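Le tri des déchets plastiques dans une résidence étudiante : est-ce que ça se passe comme on le dit ?

Rapport de projet – module Environnement et vie quotidienne
Nazma Khan, janvier 2018

12 partages 3 commentaires

1. Point de départ

Le sujet proposé en septembre était formulé ainsi : « Comment améliorer le geste de tri chez les jeunes adultes ? » Je l'ai pris à rebrousse-poil. La question suppose que le geste est mauvais et qu'on peut l'améliorer avec une affiche et un bac de la bonne couleur. Avant de proposer quoi que ce soit, je voulais vérifier si le problème se situe vraiment là.

La brochure Wukel distribuée aux résidents à la rentrée affirme que « tout commence à la poubelle ». J'ai des doutes. Une bouteille vide passe souvent du temps ailleurs avant d'y arriver : sur un bureau, sur un rebord de fenêtre, par terre.

2. Méthode

J'ai distribué un questionnaire de 5 questions aux résidents du bâtiment Hettiarachchi et obtenu 40 réponses. J'ai complété par des observations dans une pièce. Un questionnaire sur le tri mesure surtout ce que les gens pensent devoir répondre, et je ne donne donc pas beaucoup de poids aux pourcentages. Les photos ont un autre défaut : elles ne disent rien de la durée.

3. Ce qui reste au sol

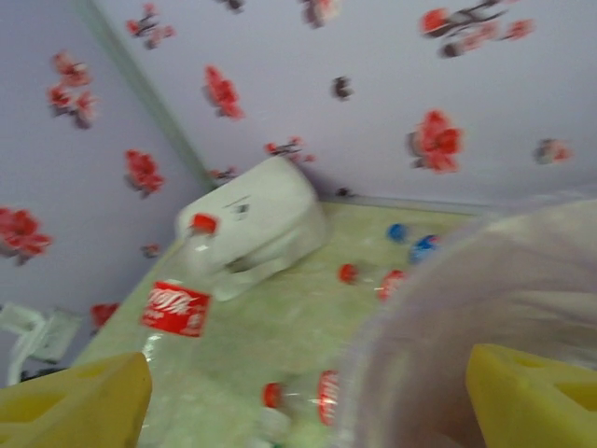

La notion de « déchet » est floue dès qu'on quitte le texte de la brochure. Pour une bouteille de soda, tout le monde est d'accord, ou presque. Pour un contenant plus grand, les réponses divergent : plusieurs résidents disent les garder « au cas où », pour de l'eau ou pour des produits d'entretien. Le bidon blanc couché par terre, avec la bouteille de Coca-Cola à bouchon rouge juste devant, pose exactement cette question, et je ne vois pas comment un observateur extérieur pourrait trancher. Faut-il compter les deux comme des déchets ? La grille fournie avec le module répond oui, puisque les deux objets sont en plastique et au sol. Je trouve cette règle discutable et je l'ai appliquée quand même, pour que mes résultats restent comparables à ceux des autres groupes.

Autre point : le bouchon. La brochure demande de le laisser vissé, mais une partie des répondants le retire encore, par habitude. Je n'ai trouvé aucune explication de la consigne dans les documents remis aux résidents.

4. Ce qui arrive à la poubelle 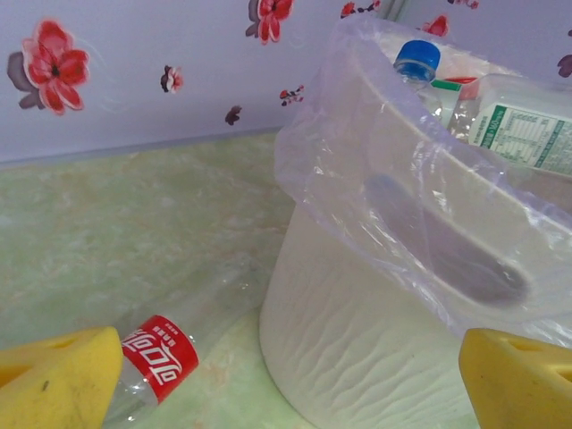 Le questionnaire demandait si la poubelle la plus proche était « facilement accessible ». Presque toutes les réponses sont positives, ce qui devrait suffire à régler le problème si la distance en était la cause. Or on peut très bien avoir deux bouteilles en plastique près du bord d'une poubelle blanche et une troisième, vide, couchée au sol tout à côté. La proximité n'explique donc pas grand-chose. J'ajoute que le sac translucide qui garnit la poubelle ne renseigne pas sur la filière : le même type de sac peut servir aux ordures ménagères comme au recyclable, et rien dans la brochure n'indique lequel utiliser. Mettre la bouteille dedans, est-ce trier ou simplement ranger ? Le questionnaire confond les deux et mes camarades aussi, je crois.

5. Discussion

L'application Fluvance, présentée en cours, promet de « transformer les habitudes » grâce à des rappels sur le téléphone. Je ne l'ai pas testée assez longtemps pour la juger. Je note seulement que la présentation ne donnait aucun chiffre avant/après, et que sans cela la promesse ne vaut pas mieux que l'affiche de l'entrée.

Mes propres limites sont sérieuses : une seule pièce observée, des réponses déclaratives, pas de pesée. Il aurait fallu suivre le contenu des sacs jusqu'au local – je n'ai pas obtenu l'autorisation à temps.

6. Suites possibles

Si un autre groupe reprend le sujet, je conseille de séparer dans la grille « ramassé » et « trié », de créer une catégorie pour les contenants réutilisables et de laisser tomber la question sur l'accessibilité. Le questionnaire et la grille corrigée sont en annexe.

Partager 1279 vues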